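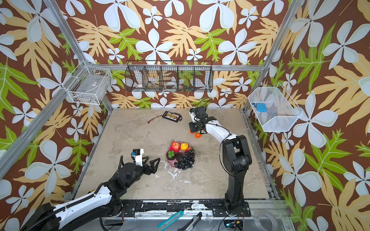 Fukimetti began as a Saturday-morning sort of idea between two neighbors, Yamuna Pisharody and Lakshmi Palaniappan, who were forever trading recipes over the fence and wishing there was somewhere in Stosden to cook with other people. We opened our kitchen school on Prark Lane with 4 stoves, a borrowed oven and more enthusiasm than sense!

These days we teach everything from weeknight dals to pickles and preserves, and our classes are still small enough (20 at the very most) that you'll know everyone's name by the time the rice is done. Yamuna looks after the beginners and Lakshmi takes the vegetable classes – she can talk about eggplant for a whole evening, and has.
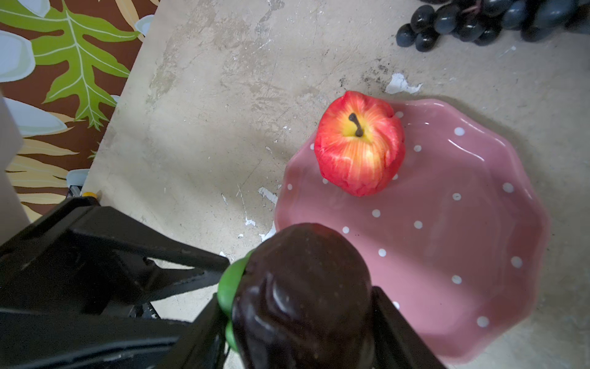

Dark, glossy and green at the cap.

Our spring program starts in April, with a new evening course on breads from the griddle. Children over eight are welcome if they bring a grown-up along, and aprons are on the hooks by the door. Do write or call before you sign up if you have allergies – we're happy to change a menu.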